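Ticket 3037
Site: Fesville, 2nd floor, fitting room side
Category: Furniture / moving parts
Status: open, waiting on parts
Opened: June

Problem as reported
Rolling stand with the black cover won't roll straight. Pulls left, then stops dead. Whoever pushed it last says it "grabs" every few feet. Also squeals. Needs to be usable before the Hundley pickup, they want the floor clear by then.

First look, 8:40
Didn't get far. Cover hangs down to nearly the floor so you can't see what the bottom is doing. Pushed it forward, fine for a bit, then stuck. Pulled back, free. Pushed again, stuck. Classic something-wound-round-the-axle. Did not tip it, too heavy for one person and the top isn't fastened.

Second look, 9:15
Lifted the cover and clipped it up with binder clips. Lots of lint. Thread wrapped round one axle, tight, grey, looks like months of it. Cut with a seam ripper (scissors too fat). Got most of it out. A strip of packing tape as well, stuck to the tread, sticky side out, picking up everything it rolls over. Peeled off, wiped with rubbing alcohol.

Rolls better. Still pulls left.

Asked on the Lokitum chat if anyone had spare casters for this model. No model number on it that I can find. Sticker is gone, just the glue left.

Third look, after lunch
Pull to the left is a bent stem, I think. Spun each wheel by hand, one wobbles. Swapped it with the one diagonal and the pull moved with it, so it's the caster and not the socket. Good news, casters are cheap, sockets are not.

Also bags. There are plastic bags all over that floor from unpacking and they go under anything with wheels. A thin bag will wind in just like thread does and it's worse to get out because it melts a little from the rubbing and then you're scraping. Please pick bags up BEFORE moving anything.

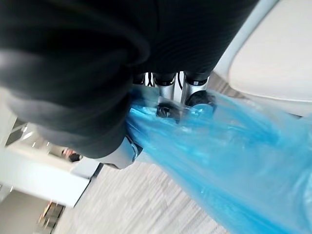

Can a plastic bag under the casters just be pulled out while the thing is standing on it?

Better not, it tears and leaves a piece behind. Take the weight off first (two people, one lifts, one pulls), then turn the wheel backward by hand while you pull gently. If it's already wound in, slit it along the axle with a seam ripper and pick out the pieces with tweezers. Check the other side of the wheel too, there's nearly always a bit left there.

Ordered
Set of casters, rubber tread, threaded stem, from Srour. Measured the stem twice, once with the calipers that read off, then again with the good ones. Went with the second number. 3 day delivery they say. Cost over 10 dollars, put it on the floor account not the repair account, repair account is closed till next month.

Did not order locking ones. The locks on the old set are what people kick and I think thats how the stem got bent in the first place. If someone feels strongly about locks say so in this ticket before it ships.

Do in the meantime
Stand is OK to use empty or light. No bolts of fabric on it.
Push from the long side, keep it off the carpet edge.
Leave the cover clipped up. I know it looks bad. It drags otherwise, and the hem is what was feeding lint into the wheels.
If it sticks, stop. Don't shove. Back it up a foot and look underneath.

Cover
Seperate issue but putting it here so it doesn't get lost. Hem is too long by a couple inches. Rib knit, it stretches, so it was probably right when it was new and has grown. Could be taken up by anyone with ten minutes and the overlocker. Don't cut it first, pin it on the stand and then mark. If you mark it lying flat it'll come out short on the corners.

Update, 4:20
Reply from Lokitum chat: one person has 2 casters in a drawer, wrong stem, push-in type. No use for this. Kept for the small cart maybe, the small cart has the push-in sockets and one wheel that clicks.

Squeal is back. Drop of silicone on each axle, wiped the excess. Not WD, it eats the rubber and then picks up more dust. Squeal gone for now.

Swept the area, filled one trash bag with bags, which is a lot of bags. Moved the bin closer to where boxes get opened. Will see if that helps any.

Left to do
- fit new casters when they land, all of them, not only the bent one
- tighten stems, check again after a week
- hem
- tell Hundley the stand stays, it isn't part of the pickup
- close ticket

Leaving open till casters are on.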